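Toiletry bag with a zipper all around: do you pack it flat or standing? 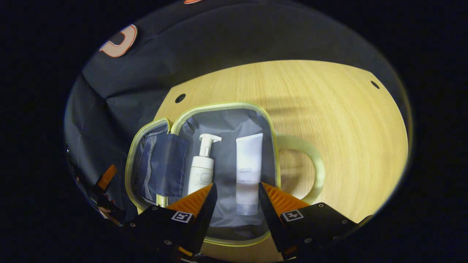 2 min read

lindholm_9
I pack for trips with one bag only, the kind in the picture, gray-blue inside and with a yellow-green zipper. My problem is the lid. When I fold it open to the side, the bag wants to lean that way. On a hotel shelf I have no space for this. How do you arrange your things?

Flukis
Heavy bottles go on the side opposite the lid. I do it for 12 years and my bag never fell. Small tubes go in last.

stisero400
I do not agree with Flukis. If all the weight is on one side, the lining pulls and gets wrinkles, and later the zipper is hard to close at the corner. I put the heavy things in the middle, with a washcloth around.

Flukis
A washcloth takes half of the bag! For a weekend, maybe. For 9 days, no.

prustach
Please also think about the table. I once left shampoo open on light oak and the mark is still there. Now I always pack on a towel.

lindholm_9
Thank you, prustach, mine is also light oak. I did not think about this.

stisero400
Flukis, I use small bottles, so there is space. Who needs a big shampoo for 9 days?

Flukis
Somebody with long hair.

lindholm_9
I tried the middle with a small cloth, and it stands better. The toothbrush is still too long, so I lay it diagonally on the top. If somebody has a better place for it, please write.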